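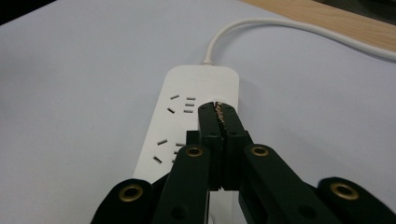 Should a town library stop charging fines for late books?

I think it should, and I think Killwood should do it before the next budget is set. The fines bring in very little, they keep people away, and the staff time spent on them could go to something else.

I have used the Killwood library since I was six. For most of that time I thought fines were fair. You borrow a thing, you agree to bring it back by a certain day, and if you don't, you pay a bit. My parents paid mine out of my allowance. I returned my books on time after that, mostly.

What changed my mind was the annual report the library put out in November. Last year it collected $1,174 in late fines. That is for the main building on Gunawardena Street and the small branch out at Tindow together. The same report says 1,672 cards are blocked because of money owed. A card is blocked at ten dollars. So we have a town where 1,672 cards can't be used, and in return we got less than the cost of the new book drop.

Ten dollars doesn't sound like much. For a family with three kids who each take out a stack of picture books, it takes one bad week. Somebody gets sick, the car is in the shop, and the books sit in a bag by the door. After that the parent knows there is a bill waiting at the desk and finds other things to do on a Saturday-type errand run. The books often don't come back either. A person who is embarrassed about five dollars is not going to walk in and hand over the evidence.

Kelly Guimarães ran the front desk for years before she retired, and I asked her about this. She said the worst part of the job was telling a child that the card didn't work. She also said that staff waived fines all the time, but mostly for people who asked, and the people who asked were the ones who were comfortable arguing with a library. I hadn't thought of that before. I have asked to have a fine dropped myself, twice, and both times it was.

The argument on the other side is that without fines no one will bring anything back. I take this seriously, and I would worry about it with new releases that have a long waiting list. But ending late fines does not mean giving books away. If a book is gone for six weeks, you get a bill for the price of the book, and your card is on hold until you return it or pay. Return it and the bill goes away. Komero, the next town over, has worked this way for three years, and the shelves there look fine to me. I got a cookbook there last month that I had waited on at Killwood since spring.

There is also the argument about responsibility, that kids should learn a due date means something. Maybe so. I would say a hold on your card teaches that well enough – you want the next book in the series, so you go find the last one under the bed.

The money does have to come from somewhere. The Friends of the Library book sale made $3,096 last year, and I would be glad to see part of that cover the gap. So would most of the people I have talked to who work the sale. Or the town could simply put it in the budget, where it would be a very small line. We spent nearly $300 on the ribbon and cake for the parking lot.

I would start with children's cards, clear every balance on them, and send a letter home saying so. Adult cards could follow in the summer. The letter should be short and should say plainly that the card works again.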